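Open day at Trorau, quick notes before I forget

19 February 2024

OK so typing this fast, train leaves soon and my battery is at 7 percent. Went to the Trorau open day. Had been on the list since January, nearly gave the spot away. Glad I didn't.

Signed in at the Fosdale building, got a sticker with my name spelled wrong, got coffee (bad), got pointed down a hallway. Big screen at the end, couple of rows of chairs, and Nektarios Raptis already talking. He runs the simulation side. Talks even faster than I type.

The idea, as far as I got it: before they let software near real hardware they let it loose in a made-up house. Dining room, long table, yellow chairs, art on the walls. The robot is the big white thing at the bottom of the view, two arms, and you are sort of looking out over its shoulders. Whole room tilted like a ship going down. The woman next to me took her glasses off and put them back on.

And the stuff floats! Dinosaur skull, just hanging there over the left gripper. Something brown over by the right one, I had it down as a teapot at first.
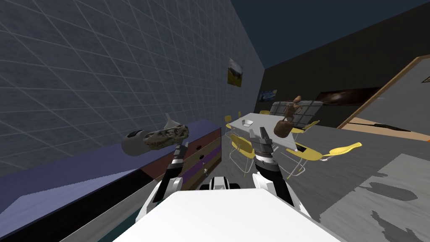
The cabinet bit

This was the part I came for. Doors and drawers are my thing, long time readers know (hi, both of you). Anyone can grab a box off a table. A cabinet door makes you line up on the knob, get your fingers on either side, close, then pull along the right path. Get it a bit off and you're pinching air.

Raptis switched to a close view and everyone leaned in. You get the gripper at the bottom, two gray fingers open, and a dark eight-sided knob sitting right between and above them. Gap looks about right for the knob. The front it's on is this deep maroon color, with a purple panel next door that has its own smaller knob.

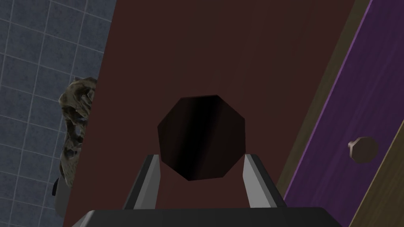 Picture credit: Trorau open day handout

Somebody asked why the knobs have flat sides instead of being round. Good question I thought. Raptis said the simple shapes are cheaper to compute when things touch, and contact is where simulators eat up all their time. He also said a flat side can make a grasp look better than it would be on a real round knob, so they swap the shapes around between runs. Wrote that down and underlined it. They call the swapping system Nollotell. No idea how that's pronouced, he said it 2 different ways.

Number on the slide was 1,318 kitchens and dining rooms generated so far. I asked how many of them a person had looked at. Got a laugh and "not enough." Fair.

Then a question about the colors, purple next to teal next to brown. On purpose. If every cabinet in training is white, the thing learns that white means cabinet. Same reason for the odd tiles on the walls, which I would not put in my dining room but ok.

Back out to the wide view

Last stretch was more of the room. From here you get the whole long sideboard with the lavender top, skull parked on it now, plus more of the chairs and the starry night looking painting in the back. And my teapot? Looks like a plush toy. A bear or some other animal. Hanging over the table next to the right gripper, not a care in the world. I had a whole paragraph in my notes about teapots, so that's gone.

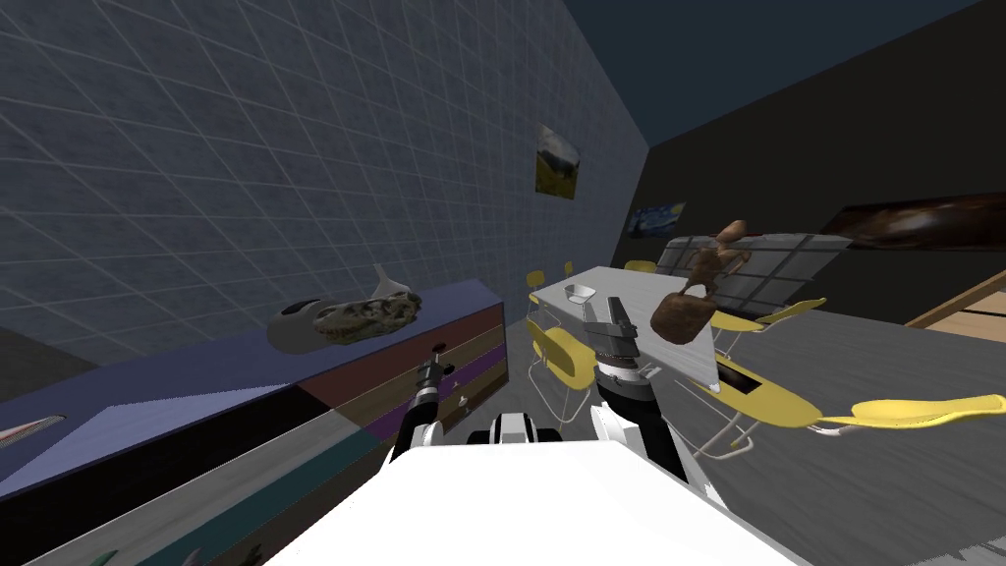
Skull on the sideboard, plush toy in mid air.

Asked about the hovering. Raptis says objects can be pinned in place while they check where the arms can reach, gravity is just a setting. Makes sense. Still weird to look at on a screen that size.

Other stuff, no order:

There was a second talk by the people from Woo, mostly about cloud costs. I skipped out halfway for a sandwich.

Wish they had shown more failures. I know it's an open day, but I'd learn more from 4 bad grabs in a row than from any slide. Said so on the feedback card.

Parking was a mess apparently, take the train if you go to the next one. It's a ten minute walk from the station and there are signs most of the way, then there aren't. Turn left at the tire place.

They're sending the slides out to anyone who left an email. I'll put up the part about contact shapes if they say it's ok to share. Train's here, gotta go, will fix typos tonite.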